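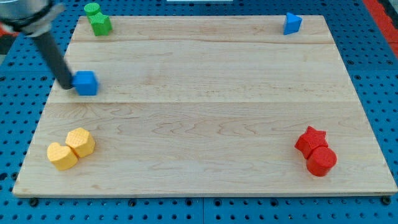 Ticket 364
Opened: April
Product: Jokness edge-glued maple board, large, three planks
Category: Surface / flatness / finish
Status: Closed, partial refund and repair advice

Customer report

Board was bought to go on top of a pegboard table so that small blocks have a smooth place to sit. The holes in the table catch the corners of anything small. Board was fine when it arrived. After a few weeks of use:

1. It rocks when pressed at one corner.
2. One of the two seams can be felt with a fingernail. The other one can't.
3. Blocks slid across the board slow down or catch at that seam, mostly the flat-sided ones. Cylinders standing on end do it less.
4. There is a blue smudge on the middle plank that a dry cloth doesn't remove.

Customer asks whether the board is faulty and whether sanding it voids the warranty.

Support reply 1

Thanks for the report. Please check the following and write back with what you find.

Take everything off the board and turn it over. See if anything is stuck to the underside. Wipe the table too.

Put the board on a floor or counter you know is flat and press each corner in turn. If it rocks there as well, the board has moved. If it doesn't, the table is the problem.

Lay a metal ruler on edge across the grain, so that it crosses both seams. Look for light under it. Tell us whether the gap is in the middle or at the ends, and how wide.

Tell us what finish is on it. These ship bare unless oil was added to the order.

Customer reply

Underside clean. Rocks on the kitchen floor too, same corner, so it's the board.

Ruler shows light in the middle of the board with the top face up. I can get two sheets of printer paper in the gap but not three. At the raised seam the ruler tips a little, because the wide plank sits higher than the one next to it. The seam by the narrow plank is flush.

No finish. I didn't order the oil. The board has been lying flat on the table since I got it and I have never had it standing up. There is a heat register on the wall behind the table, if that matters.

Support reply 2

It does matter. A bare board lying flat dries from the top and stays damper underneath, and a heat register speeds that up. The top face shrinks a little and the board cups, with the edges coming up and the middle going down. Two sheets of paper is a small amount on a board this size and it will often come back.

The raised seam has the same cause. The wide plank has more wood to move than the narrow one, and the wavy figure in that piece means it doesn't move evenly. The glue line itself is probably sound. To check, hold the board by its two ends and flex it gently. If you hear a tick or see the line open, stop and send it back to us.

Steps to try, in this order:

Move the board away from the register.

Stand it on its long edge, leaning a little, with air on both faces. Leave it 7 days. Don't put weight on it and don't wet it. People do both and it usually makes things worse.

Check with the ruler again. If the gap is gone or down to one sheet, go on to sanding. If it hasn't changed, write back before you do anything else.

Sand only the raised seam, with 120 grit on a flat block, going with the grain. Finish the whole top with 200 or the nearest grit you can buy. Don't use a belt sander on figured maple, it tears out.

Wipe off the dust and oil both faces and all four edges. Any Flornel board oil is fine, or plain mineral oil. The end grain takes more, so go over it twice. The underside has to be done too. If you oil only the top you will be back here in a month.

Sanding the top face does not void the warranty. Planing does.

About the blue smudge: try a white eraser first, then a cloth barely damp with rubbing alcohol. If it's color that has rubbed off on bare wood it should lift, and if some stays behind the 200 grit will take it off.

Customer reply

No tick when flexed. Stood it up for the week. Gap is now one sheet, and that's a tight fit. Doesn't rock on the floor any more. On the pegboard there is still a very small movement at one corner — I put a strip of felt under it and that stopped it.

Eraser got most of the smudge. Sanded the seam as described and can't feel it now. Blocks go over it without catching, including the triangular ones, which were the worst.

I only had enough oil for one coat on the faces and two on the end grain. Is that enough?

Support reply 3

One coat will hold for now. Add a second when you have more, both faces on the same day. Let it dry overnight before anything goes back on it.

Refund of 21 dollars issued for the raised seam, which should have been caught at inspection. Seam height on this batch passed on to the Arham workshop.

Internal note

Third cupping report on unfinished large boards this spring. Okafor orders have the same complaint. Suggest the listing say to oil both sides before use. Care card currently says "oil as desired" — change this.

Closed.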